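Kapitel 6
Wem gehört eine Gewebeprobe? Einwilligung, Biobanken und das Recht, Nein zu sagen

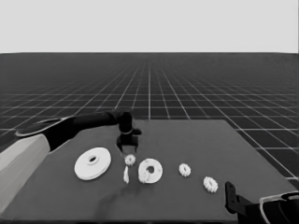

Als ich mit dem Studium anfing, hielt ich Einwilligungsformulare für Papierkram. Man unterschreibt, der Arm wird abgebunden, ein Röhrchen läuft voll, fertig. Dann kam mein erstes Praktikum in einer Biobank, und am zweiten Tag rief eine Frau an und wollte wissen, was wir mit ihrem Blut »eigentlich so treiben«. Ich hatte keine Ahnung. Meine Betreuerin Lovely Gatchalian nahm mir den Hörer ab, redete fast 100 Minuten mit der Anruferin (ich habe heimlich auf die Uhr geschaut!) und schrieb danach das halbe Merkblatt neu.

Um solche Gespräche geht es in diesem Kapitel. Ich setze voraus, dass Sie Kapitel 5 gelesen haben und wissen, was eine Keimbahnvariante ist. Falls nicht, blättern Sie kurz zurück, ich warte solange.

6.1 Der Fall Udis

Wir arbeiten durchgehend mit einem Fall, damit die Begriffe nicht in der Luft hängen. Die Sammlung Udis umfasst Blut- und Gewebeproben von 500 Spenderinnen und Spendern, alle für eine Studie zu Nierenerkrankungen gewonnen. Im Formular stand damals: »Verwendung für die medizinische Forschung«. Mehr nicht. Jahre später fragt die Firma Pramel an, ob sie die Proben sequenzieren darf, und zwar für ein Projekt zu Depressionen.

Darf sie? Mein Bauch sagte beim ersten Lesen: klar, ist doch medizinische Forschung. Mein Kollege Kagiso Zulu hat mir daraufhin einen ziemlich langen Vortrag gehalten, den ich hier auf drei Fragen eindampfe. Was konnten die Leute bei der Unterschrift vernünftigerweise erwarten? Wer erfährt durch die Sequenz noch etwas über sich, ohne je gefragt worden zu sein (Geschwister, Kinder, Enkel)? Und was passiert, wenn jemand die Einwilligung zurückzieht, die Daten aber längst in einer Auswertung stecken?

An der dritten Frage beißen sich auch alte Hasen die Zähne aus. Ein Röhrchen kann man vernichten. Bei Probe 1751 aus unserem Fall lag der Datensatz zum Zeitpunkt des Widerrufs schon in zwei Kopien bei Projektpartnern, und eine davon war mit anderen Sammlungen zusammengeführt.

6.2 Enge, breite und dynamische Einwilligung

Fangen wir mit den Begriffen an. Bei der engen Einwilligung stimmt eine Person genau einem Vorhaben zu. Die breite Einwilligung (broad consent) deckt ganze Forschungsbereiche ab, meist gekoppelt an ein Ethikvotum für jedes neue Projekt. Dynamisch heißt sie, wenn die Spender über ein Portal laufend gefragt werden und ihre Auswahl ändern können; in unserem Fall heißt dieses Portal Tiso, und es wird uns in Abschnitt 6.4 noch einigen Ärger machen.

Nehmen Sie sich jetzt bitte das Udis-Formular aus dem Anhang und markieren Sie jede Stelle, die Sie Ihrer Großmutter erst übersetzen müssten. Ich kam beim ersten Durchgang auf elf. Die Liste brauchen wir gleich im nächsten Abschnitt.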